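## Foramano Study Circle: The Four of Cups and the Reading of Reversals

The Foramano Study Circle will devote its November term to reversed cards in the minor arcana, beginning with the suit of Cups. Members who completed the introductory course may enroll directly.
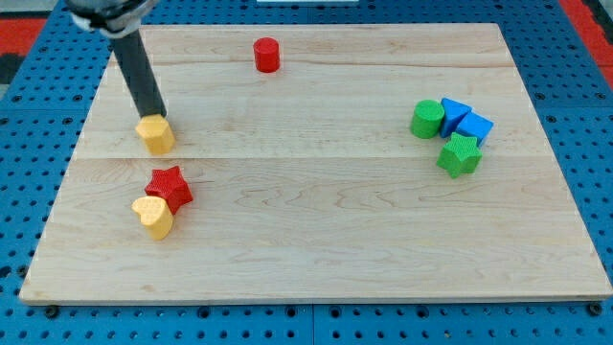 The decision to begin with Cups follows a survey of members conducted at the end of the last term. Of the 40 members who replied, 26 named reversals as the part of a reading in which they felt least secure, and a good number added that the Cups gave them the most trouble. The reason is easy to understand. The suit deals with feeling, attachment and memory, and a reversed card in such territory is often read simply as the upright meaning made unpleasant. The Circle has long discouraged this practice.

The Four of Cups will serve as the opening card. In the familiar design, a young man sits beneath a tree with his arms folded. Three cups stand before him on the grass, and a fourth is held out to him by a hand emerging from a cloud. He does not look at it. Upright, the card is commonly taken to signify weariness, withdrawal, or an offer that has gone unnoticed. Reversed, it may mark the end of that withdrawal, but it may also point to a refusal that has hardened into habit. The surrounding cards must decide between the two, and members will be asked to defend their choice in each practice spread.

Anju Maurya will lead the sessions. Her method, already known to those who attended the course on the court cards, is to lay the same 3 cards in several orders and to ask what has changed. She has requested that members refrain from consulting printed meanings until the second half of each session. Notes may be taken throughout.

A separate session will consider whether reversals should be used at all. Several respected readers do not use them, preferring to judge whether a card is well or badly placed by its neighbors. The Circle takes no official position on this matter. Members who read upright only are warmly encouraged to attend and to speak — the discussion would be a poor one without them.

### Reading and Materials

Participants should bring a full deck of 78 cards with illustrated minors. Decks in the older style, in which the numbered cards show only the arrangement of the suit symbols, are welcome for comparison but will not be sufficient for the exercises. The Ahuja workbook remains the set text. Please note that the chapter on reversals was revised in the current edition, and that page references will be given for that edition only.

### From the Library

Nafula Mfaume reports that the catalog of the lending library is now complete and lists 1,587 items, including decks, pamphlets and bound journals. The Loltska bequest has been entered in full. Its decks may be examined in the reading room but may not be borrowed, and they should not be shuffled. Loans from the general shelves continue to run for one month.

Members holding back issues of the *Fulinix* bulletin are asked to return them before the start of term, as the early numbers contain a series of articles on the Cups that will be placed on reserve.

Enrollment forms are available at the library desk and should be returned there.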